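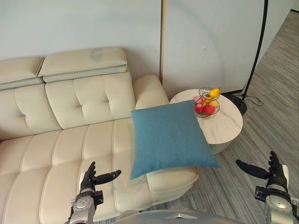 **To:** Laryea furniture list
**Subject:** Re: Cream sofa, cleaning between the channels, and which pillows

Hello all,

Thank you for the long message about the new covers, and sorry that my reply is slow. I have kept only the parts I can answer.

> We are thinking of a light colour for the lounge at our end, probably leather
> or something close to it. Before we order I would like to hear from people
> who already live with one. Is it hard to keep clean? The salesman at Gasik
> told us a wipe once a week is enough, but he sells them.
>
> Also, do you put pillows on it, and what colour? My family says that pillows
> on a leather sofa only slide to the floor.

First the cleaning. Our sofa is cream, with two padded headrests and tufted back cushions, and a seat stitched in channels. The flat parts are easy. I use a soft cloth, warm water and a very small drop of mild soap, then a second cloth that is dry. For us once a week is enough for the seat, so I think the salesman told you the truth.

The headrests need more attention. Hair and hands touch them all the time, and on a light colour any grey mark shows. I do them first, while the water is clean. If a mark stays after two tries, I leave it for the next week. I once rubbed too hard on an old chair and the colour came off, and that was worse to look at than the mark.

The tufts and the channels collect crumbs. I tried the Woveck brush that somebody recommended here last September, and it is good, but the handle is too thick for the small squares on the back cushions. A dry paintbrush from the hardware store does the same work. For the gap between the seat cushions I use the flat nozzle of the vacuum, on the low setting.

Now the pillows. Yes, they slide! Your family is right about this. We have a teal blue one with a woven, slightly fuzzy cover, and if I put it at the end near the armrest, it often finishes with one corner over the front edge. It still stays better than the satin ones we had before. A rough fabric is my advice for you.

The order I follow when I tidy the lounge:

1. Take all pillows off and shake them outside. Look at the zippers, so that no metal side lies against the leather.
2. Vacuum the seams and the gap in the middle, then wipe the headrests, the back, the armrests and the seat, in this order.
3. Clear the little side table. Ours is round and white with a marble look, so juice from fruit shows quickly. I lift the wire basket, wipe under it and put it back. When there are pears in it I put them on top - red fruit at the bottom does not mind the weight so much, but a ripe pear gets brown spots in one night.
4. Put the pillows back. The white one goes in the middle of the seat, against the back cushions, where people lean on it and it has less chance to slide away. The blue one goes at the armrest.
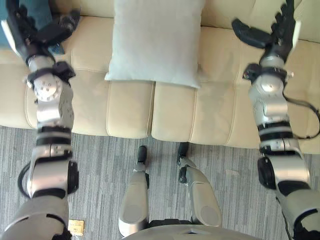

5. Do the carpet last. Ours is grey and it hides dust well, maybe too well, so I go over it twice in two directions.

> And the last question, is it worth paying for the protection treatment?
> They want 288 dollars for it, and the sofa itself is already 1,269.

I can only speak for our case. We did not take it. We bought a bottle of Cuvent leather cream for 13 dollars and it lasted up to 9 months, with one thin coat each month. I cannot promise you the same result, because your room may have more sun than ours. Please ask Gasik to write down what the treatment covers. For a similar offer on a dining set, the paper said that food stains were included but ink and pen marks were not, and in a house with children it is mostly ink.

If you go to the store again, sit on the sofa for a while and lean your head back. The padded headrests are comfortable for me, but my neighbour is taller and finds them too low.

One question from me to the list: does anybody know how to wash a fuzzy woven pillow cover so that it stays fuzzy? The label has faded and I can't read the temperature. For now I only use the lint roller on it.

Best regards from the second floor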